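The Waiting Room Is Part of the Treatment

By Effie Gourlay

My brother-in-law had an operation in November. It went as planned, and I have no complaint about the surgeon or the nurses. My complaint is about the room where my sister sat while it happened, and about how little thought anyone gives to such rooms.

Hospitals spend a great deal on what goes on behind the doors. They should. Surgeons practice for years, and the tools they use get better all the time.
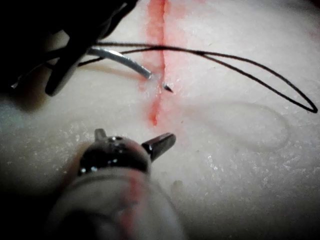

The families get a row of chairs bolted together and a television that can't be turned off. At Kerr, where my sister waited, there were eight chairs for the whole surgical floor. She stood for most of the first hour. The only clock was in the hallway, and the only person who could tell her anything was at a desk that closed for lunch.

She had been told the operation would take 90 minutes. It took some 3 hours. A longer operation is often nothing to worry about, and in this case it wasn't. But no one came out to say so. She called me twice from the parking lot, sure that something was wrong.

I put this to Evander Rankin, who managed patient services at Kavudley before he retired. He told me the usual answer is money. "You can buy a machine or you can buy a room," he said, "and the machine gets its name in the newsletter." I believe him, but I don't think a room is what most families need first. They need a person to walk through the door once an hour and say that things are still going on and no one is alarmed. That takes a few minutes of somebody's shift.

Kavudley tried it for a while. Rankin says the calls to the front desk dropped and the staff liked it. Then the job was folded into another job, and the visits stopped.

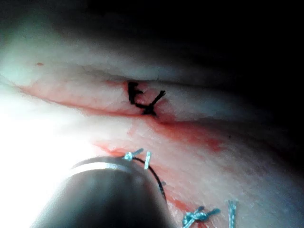

Pale tissue with streaks of red, seen close up.

Some readers will say a hospital is there for the patient, and that the rest of us can bring a book. I used to think so. But the person in the waiting room is usually the one who drives the patient home, picks up the pills and sits up that first night. My sister did all of that on no lunch and very little sleep, with a page of instructions she had been too worn out to listen to properly. She had to call the next morning and ask for them again.

Kerr is planning a new surgical wing, and the plans are open for comment until Tue 17 March. I have read them. The waiting area has 60 seats and a coffee bar, and I'm glad of both. I could not find a line about who will come out and talk to the people in those seats. I have written to ask, and I hope other families will write too.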